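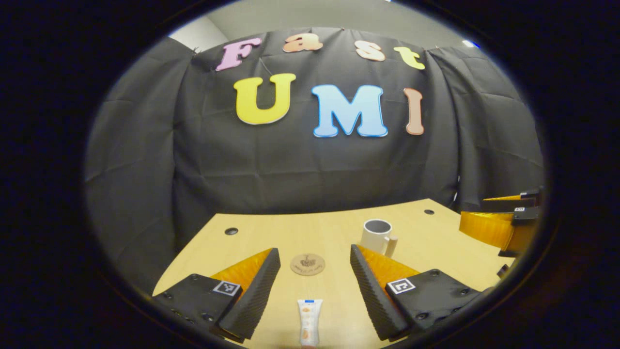

willo-finger-trials

Hi! I'm Carolina Barros, and this is the data and notes from our finger pad trials with the hand-held grippers. Short version: we wanted to know if the ridged pads were worth keeping or if we should go back to the flat ones, and the only way to settle it was to pick up an awful lot of stuff off a table.

What you get

481 episodes in total, all hand-held, no arm involved. 241 were done with the ridged pads and the rest with the flat ones. Each episode folder has the wrist video, the finger width track and a little notes file (some of mine are grumpy, sorry). Tabletop things only: mugs, tubes, coasters, that sort of size. Nothing heavy, nothing sharp.

Getting started

Run fetch.py first, then check_width.py on whatever you downloaded. The second one looks for the square markers on the fingers and flags any episode where it loses one for more than 70 frames in a row. You can still use those for vision work, just don't trust the width numbers in them.

What I reckon so far

The ridged pads are lovely on squeeze tubes. The flat ones let a tube roll if you come in even slightly crooked, and I nearly always come in crooked. Coasters are another story – neither pad likes getting under a thin edge, and Lwazi ended up sliding them to the side of the table and pinching from there. Mugs were fine both ways if you went for the handle. Agnese Sepp prefers the flat pads for everything and has labelled her episodes accordingly, so have a read of her notes before you take my word for it!

Known problems

The fisheye calibration changed in December when I swapped the lens mount. Use calib_b.json for anything from episode 3000 up (the numbering has gaps, don't go looking for the missing ones). Colour balance also drifts a bit in the evening sessions.

Still to do

Replay on the Heinonen arm, which Fumiko Hoshino is setting up now. Softer pads from Nostavon, once they turn up. If you find a mislabelled episode, open an issue with the episode number and I'll fix it on a Tuesday, my data day.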